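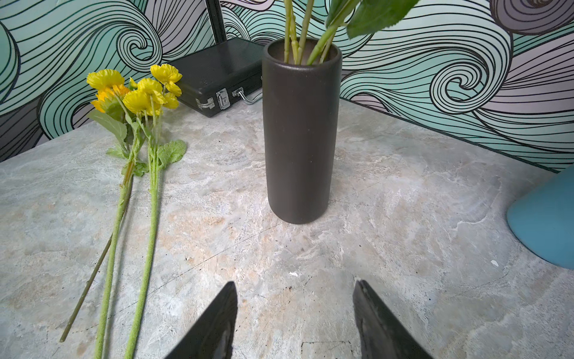

July 31, 2023

**Visit to the Volley workshop, Kokport: notes for the equipment plan**

The purchasing office visited Volley to review a two-arm workcell before the October budget round. Osedov and Ocampo had each sent a written offer, and the visit was meant to settle which items belong in the first order.

Flower handling was the task on view. Stems are a fair test for our purposes – they are light and easily bent.
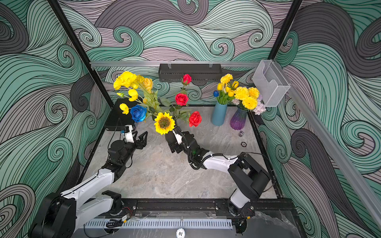

*Two-arm workcell at Volley, with the right gripper holding a sunflower by the stem.*

Prices discussed, per cell, in dollars:

- Grippers and wrist cameras: 3,169 (Osedov) or 3,333 (Ocampo)
- Spare fingers and cables: 683
- Enclosure panels: 700

Arms are quoted separately. Neither offer includes freight or training, and both should be requested in writing.

The office recommends planning for one cell this year, with spare fingers in the first order. Floor space and power supply remain to be confirmed with the building department.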